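Notebook, March. Adhesive bench, second shift of the day, coffee number unclear.

Picking up the binder question again. Where I left it: the Wastier resin goes off too fast above room temperature, the Plamach goes off whenever it feels like it, and the data sheets for both say "workable," a word I have stopped believing in.

Mixed seven small pucks this morning, same crumb rubber from the same bag, same cups. Varied only the binder and how long I stirred. Labeled them on the bottom, then set them label side down on release paper, so two labels are now part of the release paper. Will work out which pucks those were by elimination. Write on the cup next time. I wrote that last time too.

Thumb test at 23 hours:

Wastier, short stir: firm edge, crumbly middle. Sheds if you look at it.
Wastier, long stir: good. Slight skin on top, smells like a shower curtain.
Plamach, short stir: gummy. Left a print you could take to court.
Plamach, long stir: also gummy, but evenly so. Progress of a kind.

The hardness gauge reads 17 points apart on the same puck depending on where I press. Either the puck is a mess or the gauge is. I checked it against the reference block and it read fine, which was the less convenient answer. So the mixing is uneven, and by mixing I mean me.

What we want to end up with is a patch for old running track, brick red, and it has to sit next to a faded surface without looking like a bandage.
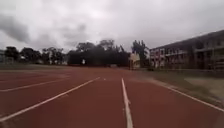

Red track, white lane lines, gray day. 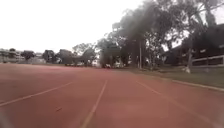
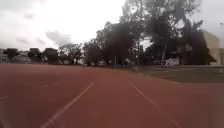

Color is its own headache. Fresh pigment at the dose on the tin comes out like tomato soup. Cut it to half and got something closer to a flower pot, much better, though it dries a shade lighter and I forgot to leave a wet strip to compare. The Dundholm folks want a swatch card. They can have pucks in an envelope.

Tried the paddle from the Rebelo mixer in place of the stick. It fits the cup with nearly 2 mm to spare, so it mixes beautifully and then climbs out. Clamped the cup. Clamp is now bonded to the cup. Scraped what I could with the chisel that is not supposed to be used for scraping.

For tomorrow:
Repeat the long stir Wastier with the paddle, cup clamped, clamp taped first.
Weigh the binder before pouring and again after. The cup keeps more than I give it credit for.
One puck with the coarser crumb, if the bag turns up. It was under the bench in February.
Order release paper.

4:40, gummy pucks still gummy. Moved them to the warm shelf over the compressor and shut the door on them.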